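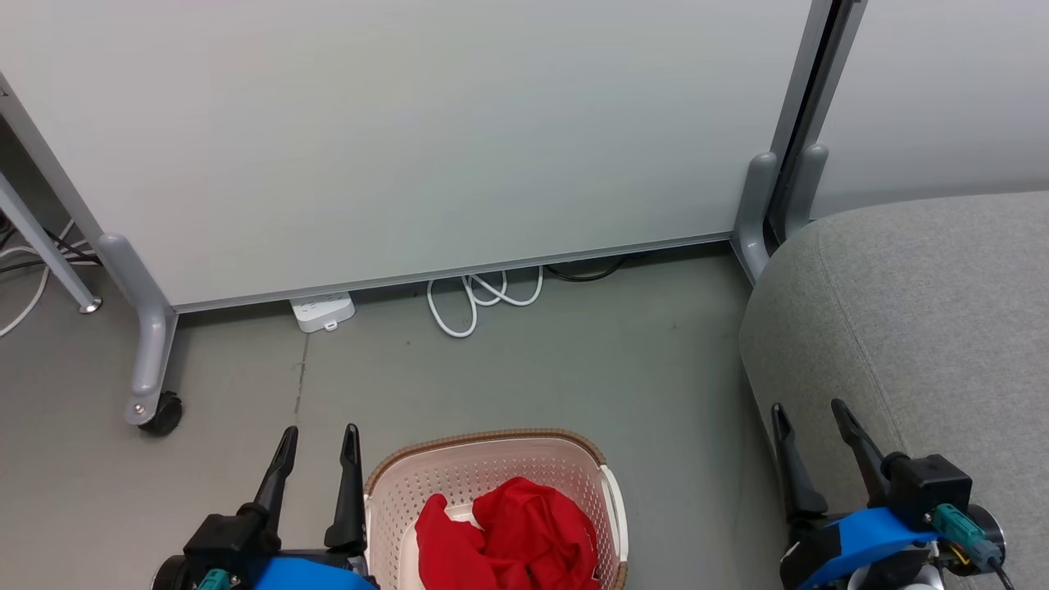
2 min read

Setting Up the Rolling Whiteboard Corner (Part of the Studio Guide)

Hi, Agustina again! If you've made it to this section you've already got the key and found the light switches, so now we get to my favorite bit, which is the corner with the whiteboards and the sofa. I rewrote these steps in July 2021 after Efraín pointed out that my old ones assumed you already knew where everything was. Fair enough.

Before you start

Get everything up off the floor first. I mean it! The boards are on little black casters and those casters will find any sock, sleeve or cable you leave lying around. We use the pink laundry basket for cloths and anything soft that's drifting about (it has holes all over the sides and a woven-looking rim, you can't miss it). Scoop, drop, done. Folding comes later, or never, depending on who's on duty.

Placing the boards

1. Walk the first board into position, one hand on each side. Go slow over the dark seam in the floor, it's thin but I still like to lift a tiny bit there.

2. Bring the second board up beside it. Leave a narrow gap between the two. If you shove them tight together the feet start arguing with each other and you'll never get them apart without a lot of muttering.

3. Check that the bottom rail isn't resting on anything. Pens go up on the desk in the mug, please.

4. Slide the sofa in last, with the arm near the right foot of the first board. Near, not on!

CAUTION: Don't push a board by its top edge. Efraín did this in February and had to be rescued by two people from the Sivthorpe class next door.

Power and cables

5. The white power strip lives on the floor under the board. Tuck it in so nobody kicks it, but keep enough of it sticking out that you can reach it without lying on your stomach.

6. Loop up any spare white cable next to it. Loose, easy curls are fine, just don't yank it into a tight knot.

7. Run the black cable along under the rail and leave it there.

Note: yes, the cables over on the left are a mess. I've bought a bag of Bumetti ties and I'll get to it. Please don't unplug anything over there while you're tidying, I'd rather have the mess.

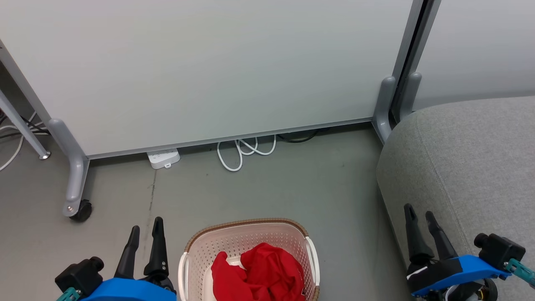
Packing up

8. Put your cloths in the basket, including the red one. It gets washed on its own (ask me how I know, I used to own white towels).

9. Carry the basket by the side handle only if it's light. When it's full, hug the whole thing.

10. Wipe the boards, then roll them back one at a time. If a caster squeaks, leave a note on the Gokari pad by the door and I'll bring the oil on my next visit.

Sweeping is the last job. The broom's behind the door, and the dustpan is wherever Efraín left it.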